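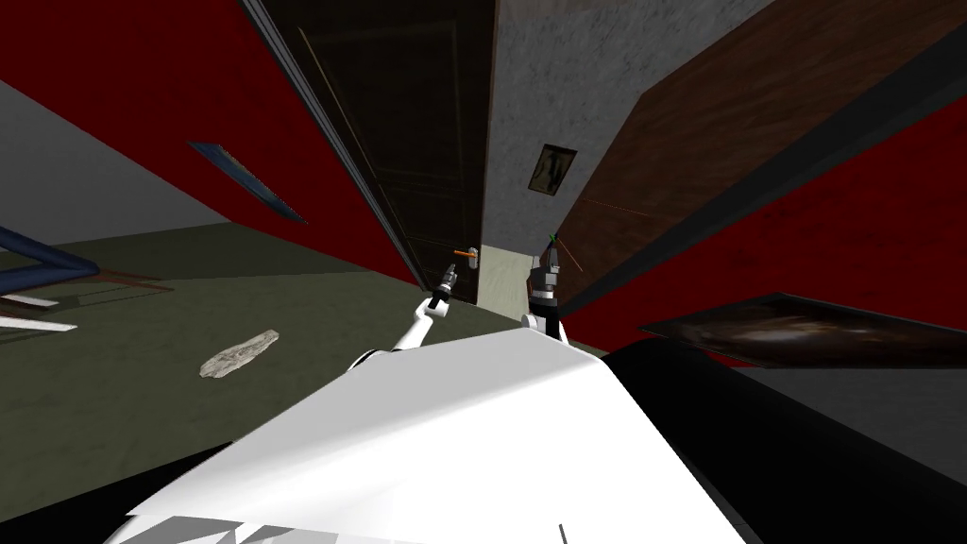

Two-armed robot by a doorway. Computer rendering.

Hotel Pakzad, Votudholm: review
Posted 2020-12-09 by Parvaneh Mirzaei

I stayed at the Pakzad for four nights while working in Votudholm. I paid the normal rate and booked through the hotel's own site. It was my second stay. The first was in April of last year, before the lobby was redone, so I can compare a few things.

Location
The hotel is on the harbor side of the old town, on a one-way street that taxis don't like. Mine dropped me at the corner by the pharmacy and I walked the rest. From the train station it is a 7 minute walk, flat the whole way, with one wide crossing. If you have heavy bags, use the east exit of the station. The main exit has stairs.

There are plenty of places to eat within a few blocks. The grocery store across from the ferry ticket office stays open late and has decent sandwiches.

Check-in
Check-in starts at 3 p.m. I got there early and they held my bags in a locked room behind the desk. When I came back the key was ready. The desk asks for a card and puts a hold of 300 on it in local currency. The booking confirmation does mention this, but in small print near the end. My hold was released two days after I left.

They now use an app called Idura for room keys. You can also ask for a plastic card, and I would. The app worked on the elevator every time but needed two or three tries at my door, and once it logged me out in the hallway. The card worked fine.

Room
I had a standard double on the fourth floor, facing the courtyard. The bed was firm, with two pillows per person, one soft and one flat. There is a desk with a real chair, a kettle, two mugs, and a small fridge that hums when it starts up. I unplugged it the first night and left it that way.

Outlets are better than last time. There is now one on each side of the bed and a pair above the desk. The closet is narrow and has only five hangers. Housekeeping brought more when I asked.

Heat is controlled from a Pultix panel on the wall next to the light switch. It took me a while to figure out. You hold the lower button until the number blinks, then use the arrows, then wait. If you press anything else it goes back to the old setting. There was no instruction card in the room. After I had it set, the temperature stayed where I wanted it.

The courtyard side is quiet after the kitchen closes. Street rooms have the view of the water, but delivery trucks start early down there. I had a street room last time and woke up before six each morning.

Bathroom
Walk-in shower, good pressure, hot water within a minute. The glass panel is too short, so the floor gets wet up to the sink. Put the bath mat down first. Towels were changed every other day unless you left them on the floor. Soap and shampoo are in wall dispensers. No conditioner.

Breakfast
Breakfast is served on the ground floor and was included in my rate. Bread, cheese, cold cuts, boiled eggs, yogurt, two kinds of jam, fruit. Scrambled eggs on request. Coffee comes from a machine and is average. The tea is much better than you would expect, loose leaf in pots, and they refill the hot water without being asked.

The room fills up after 8. With 176 rooms in the building and not that many tables, I had to wait on one of my mornings. Going earlier solved it.

Staff
Friendly and quick. Bahman Ghasemi at the front desk found me a printer when the one in the business corner was out of toner, and he printed my tickets himself. The night desk is one person, so calls can ring for a while.

Wi-Fi
Free, no password page after the first login. Fast enough for video calls at the desk, weaker in bed.

Things to know before booking
The gym is still closed and there was no reopening date posted.
Parking is in a public garage one street over and is not included.
Late checkout costs extra, and you have to ask the evening before.
Rooms ending in 01 are next to the elevator.

Rating: 4 out of 5. I took a point off for the key app and the shower floor. I have another job in Votudholm coming up and will ask for the courtyard side again.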